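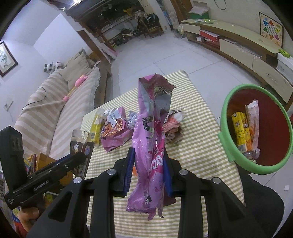
Snack wrapper held upright between the ribbed pads.

Finger Pad Comparison – Frequently Asked Questions

What was compared?
Two finger pad sets for a hand-held two-finger gripper: the Bila ribbed pad and the Lolter smooth pad. The linkage, housing and camera mount are the same for both. Only the pads are swapped. The task is household litter pickup, from a table into a bin.

How large is the data set?
3,306 grasp attempts, of which 2,000 used the Bila pads. The remainder used the Lolter pads. Results are reported as rates within each set, so the unequal totals do not affect the tables.

What counts as a grasp?
The item leaves the table surface and stays between the pads until the operator opens the jaws on purpose. An item that rotates in the jaws still counts. An item that is dragged to the table edge and tipped off does not.

Why film packaging?
Film wrappers separate the two pad types more clearly than cartons do. A crumpled wrapper has folds the ribs can catch, while a flattened one offers very little height to close on. Cartons are rigid and were picked up well by both sets. Arnout Dierckx keeps the item classes in a separate sheet, and film is split there into crumpled, flat and torn.

Does the table covering matter?
Yes. Cloth moves with the item when the pads press down, and the pads may pinch the cloth as well. Attempts that lifted cloth are logged as failures even if the item came up with it. Bare-table results are in a separate table and should not be merged with these.

How is a release scored?

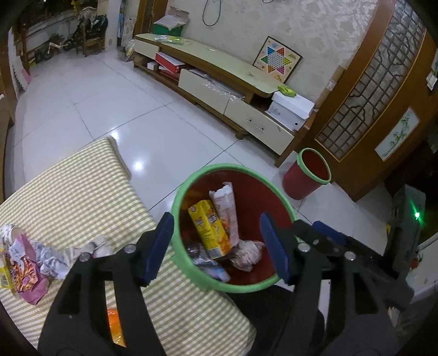
Release scoring starts when the jaws begin to open and ends when the item is clear of both pads. Thin film can cling to one pad after opening, and this is logged as a late release. The bin rim is the reference line for position – an item must be inside it to pass. Rim and interior should differ in color, as with the light green rim and dark red interior used here, so that the reviewer can find the line when the view is tilted. Clear film, like the crinkled piece at the lower left of the bin, is harder to mark than the yellow drink carton, and Rianne Declercq reviews those clips a second time.

Can two grippers be used together?
Yes, but score each one separately. If both touch the item, the attempt is tagged as assisted and left out of the pad comparison.

How often are the pads checked?
Every 200 attempts. Wipe the pads with a dry cloth, inspect the edges, and replace both pads if either is damaged. Never mix an old pad with a new one.

Which controller settings apply if the pads are moved to an arm?
Use the Yupanqui controller profile for the pad in question. Run 20 closing cycles with nothing between the pads before the first grasp, then zero the jaw position. Roel Kramer maintains the profiles. Settings from the older Claltura controller do not carry over, as it measures jaw opening from the closed position and Yupanqui measures from fully open.

Where do corrections go?
Send them to Adanech Belay with the clip number and the pad set. The tables were last rebuilt in February.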